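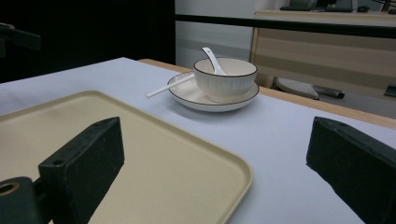
White bowl and soup spoon on a saucer.

About Perico

Perico is a processor of dried and smoked fish. We buy whole fish from small-boat landings, clean and cure it at one plant in Nitville, and sell it to soup makers, restaurants, school kitchens and grocery wholesalers. We do not sell fresh fish, and we do not run a retail counter at the plant.

The company began as a smokehouse with a single brick kiln. The kiln is still in service for small orders of smoked mullet. All other smoking is done in two steel units installed when the plant moved to its present lot behind the Nitville ice house.

What We Make

Our product list is short and changes little from one year to the next.

Dried split fish. Mullet, croaker and jack, split along the back, brined, and dried on racks in a closed room with forced air. Sold by the case in whole sides. The backbone is left in unless the order says otherwise.

Smoked fillets. Mullet and mackerel, skin on. Hot smoked over oak. Vacuum packed and kept refrigerated. Frozen on request.

Fish flakes. Shaved from dried jack on a fixed-blade machine. Two cuts are offered, thin and coarse. Thin cut gives up its flavor quickly and suits clear soups. Coarse cut is meant for longer simmering and holds together better when strained.

Grimetti Stock Base. A dry mix of ground dried fish, salt and kelp powder. It contains no starch, sugar or coloring. Grimetti is our only product sold under its own name, and the formula has been changed once, when the grind was made finer to stop it from settling out in tall pots.

Trim and bone. Heads, collars and frames are frozen in blocks and sold to stock makers. Supply depends on what has been cut that week.

How Fish Is Received

Boats call in before landing with the species and estimated weight. The receiving clerk assigns a dock time and a lot number. Each lot is one boat, one species and one landing. Lots are never combined before curing, and the lot number stays with the fish through to the case label.

On arrival, the fish is weighed, a temperature is taken at the backbone of sample fish from each box, and the gills and eyes are checked. Boxes that fail are returned to the boat with a written slip giving the reason. Fish that passes goes into slush ice and is cut the same day whenever the line has room.

The plant can handle 2,200 pounds of whole fish in one shift. When landings run above that, we stop taking calls. We have looked at adding a second shift several times and have decided against it, as the drying room is the limit and more cutting would only move the wait further down the line.
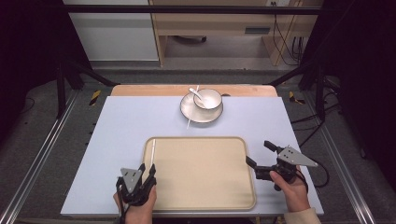 Curing and Drying

Brine is mixed by weight and checked with a meter before each batch goes in. Strength and time depend on the thickness of the fish, and the oil content matters as well. Mullet caught in July is lean and takes salt fast. Fall mullet carries more oil, needs a longer soak, and must be dried at a lower setting to keep the surface from hardening while the center is still soft.

The drying room holds 100 racks. Air enters at the floor on the east side and leaves at the ceiling on the west side, so racks are rotated by position on a fixed schedule. Weight loss is the main measure of progress. One marked fish on each rack is weighed at every rotation, and the rack comes out when that fish reaches its target. A water activity test is then run on samples from the lot before it is released for packing.

Smoked products follow a separate record. Probes in the thickest fillets log the center temperature for the full cycle. If a probe fails during a cycle, the batch is held until the other readings have been reviewed.

Suppliers and Species

Most of our fish is landed within a short drive of Nitville. We buy species that other buyers in the area pay little for, mainly because the meat is dark or the bones are hard to remove. Drying suits both problems. Dark meat makes a stronger stock, and bones are of no concern in a product that will be strained.

The price for each species is posted at the dock on the morning of landing and is the same for all boats. Payment is made by check or transfer in 4 business days. Fish from outside the area is bought only to fill a standing order, and the case label then shows where it was landed.

Kelp for the stock base comes from Menon, a dryer and miller of sea vegetables. Menon supplies it already ground, with a test sheet for iodine and heavy metals for each shipment. We keep a sample of each shipment for as long as any stock base made from it is in date.

Notes for Kitchens

Customers often ask about soaking. Dried split fish should be rinsed, then soaked in cold water in a refrigerator, with the water changed until the salt is at the level wanted. Thick sides take longer than thin ones, and for even results they should be cut into pieces of similar size first.

Flakes need no soaking. Add them to water just off the boil and strain before they turn cloudy. Unused flakes should be kept in a closed container away from light. Refrigeration is not required but slows the loss of smell.

Stock base should be whisked into a small amount of warm water before it goes into the pot. Salt the soup last. 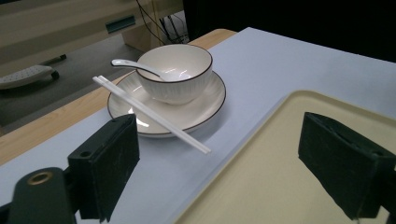
Orders and Plant Visits

The minimum order is 3 cases, which may be mixed. Orders received before noon are packed the next working day. Smoked fillets ship only on routes served by our refrigerated truck. Dry goods ship by common carrier.

Wholesale buyers may visit the plant by appointment. Closed shoes are required, and hair covers and coats are provided at the door. Visitors may enter the cutting room and the packing room. The drying room is viewed through the window in the hall, as opening the door changes the humidity.

Product sheets, allergen statements and lot records are available from the office on request. Please have the lot number from the case label ready when asking about a delivered product.

Page last revised January 26, 2020.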